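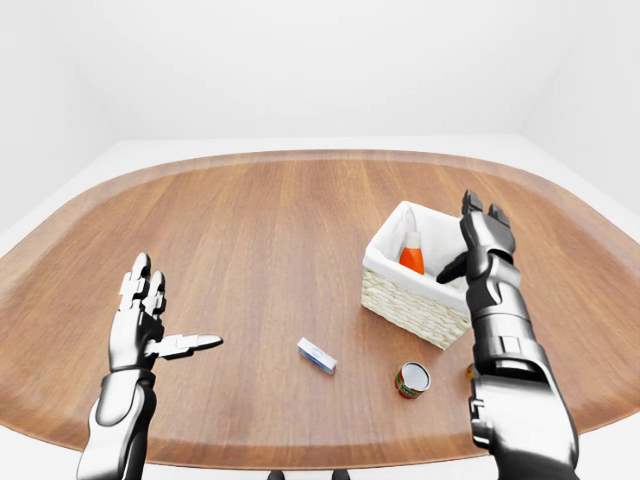 Computer rendering: wooden table in a white room.

Balham Editions
Granum Reissue Project: Interim Progress Report
Submitted to the Clerndale Fund, 20/07/2018
Prepared by Marites Salazar, project editor

1. Scope of this report

The report covers work on the Granum novels from the release of the second grant payment to the present date. Spending is reported separately on the Fund's own form. Section numbers follow the work plan attached to the grant agreement, except that typesetting and cover design have been merged.

The project will return to print the 10 suspense novels written by Wilfredo Panganiban about the harbor pilot Granum, with a corrected text and a short afterword for each. The first four titles make up the current phase.

2. Rights

Rights to all titles in the current phase are now held under signed license. The license for the third book, The Dizon Light, took longer than planned. The original contract gave reprint rights to a paperback house that later closed, and the reversion letter could not be found in the estate's files. Leonora Saludo, acting for the estate, located a carbon copy in a box of tax papers. Our lawyer accepts it as proof of reversion.

Two points remain open. Audio rights for the second book may have been sold along with a radio adaptation, and we have agreed with the estate to leave audio out of the license for that title until the matter is settled. Large print rights are clear for all four.

3. Text preparation

The copy text for each novel is the first hardcover edition. It is checked against the author's typescript where one survives and against the first paperback in every case. Scanned pages are converted to text, proofread once against the scan, and then compared with the other witnesses by a second reader.

Book one, Slack Water, is complete. Comparison of the hardcover with the paperback produced 742 differences. Most are matters of punctuation and house spelling and have been settled in favor of the hardcover. The paperback also drops a full paragraph from the chapter in which Granum finds the logbook, with the result that his later remark about the missing page makes no sense. The paragraph is restored.

Book two, The Lower Berth, has passed its first proofread. The typescript runs to 351 leaves and carries corrections in two hands. One is the author's. The other belongs to the hardcover editor, and Rodel Gatchalian is separating the two by ink and letter form. Where the author struck out an editor's change and the change was printed anyway, we restore the author's reading and record it in the note on the text.

Book three has been scanned but not proofread. The only hardcover available to us was tightly bound, and the inner margins did not convert well. A second copy has been bought from a dealer. The affected chapters will be scanned again from that copy.

Book four, A Pilot for Clerndale Reach, has not been started. This is in line with the work plan.

4. A question of sequence

The grant application listed the novels in order of publication. Work on the typescripts shows that book four was written before book three and held back by the publisher. The order matters to the plot. Granum's brother is alive in book four and is spoken of as dead in book three, and first reviewers took this for a mistake. The author's letters show that he asked twice for the books to appear in the order he wrote them, and was refused.

We propose to keep the published numbering on the spines, so that libraries and existing readers are not confused, and to explain the order of writing in both afterwords. The alternative is to renumber the series. Renumbering would delay book three — the cover series has been designed around the present order — and would mean amending the license. We ask the Fund to confirm that it has no objection to keeping the published order.

5. Afterwords

Leonora Mercado has delivered the afterword to book one. It deals with the author's use of tide tables as a plotting device and with the serial version of the opening chapters. The text came in longer than commissioned and has been cut with her agreement, mainly in the passages that gave away the ending of book two.

The afterword to book two is commissioned from the same writer. For book three we had approached a novelist who has since withdrawn because of other deadlines. A replacement has not been named.

6. Typesetting and covers

The page design is settled. The first proof used a type size that pushed book one over the page count quoted by the printer. Reducing the space between lines solved the problem but made the dialogue chapters look crowded, and the margins were adjusted instead. Chapter headings keep the tide times printed in the hardcover. The paperback left these out.

Cover designs for books one and two are approved. Book three is at sketch stage.

7. Printing and distribution

The print run for book one is set at 1,230 copies. The distributor has accepted the title for its fall list and has asked for finished copies earlier than we had planned. Files will go to the printer in August. Advance copies for reviewers will be taken from the main run, as a separate digital printing did not match the final paper closely enough to be useful.

8. Risks

The rescanning of book three is the main risk to the schedule. If the second copy proves no better at the inner margins, the affected pages will be keyed by hand, and the cost will be met from the contingency line.

The missing afterword for book three is a smaller risk. The volume can go to press with the note on the text alone if necessary, although the agreement calls for both and we would ask for written consent first.

9. Work in the next period

Send book one to press. Finish the comparison of typescript and hardcover for book two and draft its note on the text. Rescan and proofread book three. Commission the third afterword. Obtain the estate's reply on audio rights for book two.

Attachments: note on the text for Slack Water; sample pages; copy of the reversion letter for The Dizon Light.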